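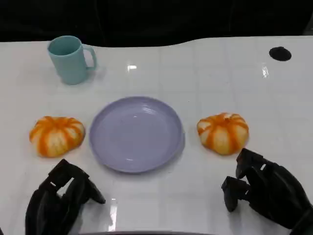 Zastent plastic tableware: mug and plate

Mug in pale teal, plate in lavender. Sold singly or in packs for cafés, nurseries, village halls and anyone who feeds a lot of people at once.

The mug has a smooth matt finish and slightly tapered sides. The handle is curved and large enough for an adult's fingers. It holds a normal cup of tea with room at the top for milk.

The plate is round with a raised rim, and the middle is slightly recessed. Gravy and beans stay where they are put. Fine rings are moulded into the centre. It suits a sandwich, a slice of cake or a child's dinner. For a full roast you will want the larger Maes plate, which is listed separately.

Both pieces are plain, with no printed pattern to wear off, so they sit happily beside whatever else is on the table. The small striped pumpkins, orange and cream, are not included. We sell them from September until they run out, under Seasonal.

Colours
Mug: pale teal, lavender, cream
Plate: lavender, pale teal, cream
The teal was changed slightly in December and is now a little paler. If you are adding to an older set, ask us for a sample first.

Care
Top rack of the dishwasher, or wash by hand in warm soapy water. Do not use scouring pads on the mug, as they leave shiny patches on the matt surface. Not for the microwave or oven. Beetroot, turmeric and tomato sauce will mark the plate if left overnight. A soak in bicarbonate of soda shifts most of it.

Storage
Plates stack flat. Mugs can be stacked 2 high, but no more than that or the handles knock together. The Cimine storage crate takes a full pack of 9 place settings and has a clip lid.

Ordering
Single pieces and packs of nine are sent from stock. Orders of 150 pieces or more get the trade price, which is worked out at the checkout. For very large orders (we have supplied up to 3,000 pieces for one customer) please contact Rizal Khoo in the Pristen sales office before you order, so that we can check all of it comes from the same colour batch. The office closes at 4.30 pm.

Returns
Unused pieces can be sent back in their packaging for a refund. If something arrives cracked, keep the piece and send us a photo with your order number. We will post a replacement and you do not need to return the broken one.

Related items
Maes dinner plate
Zastent cereal bowl
Cimine storage crate with clip lid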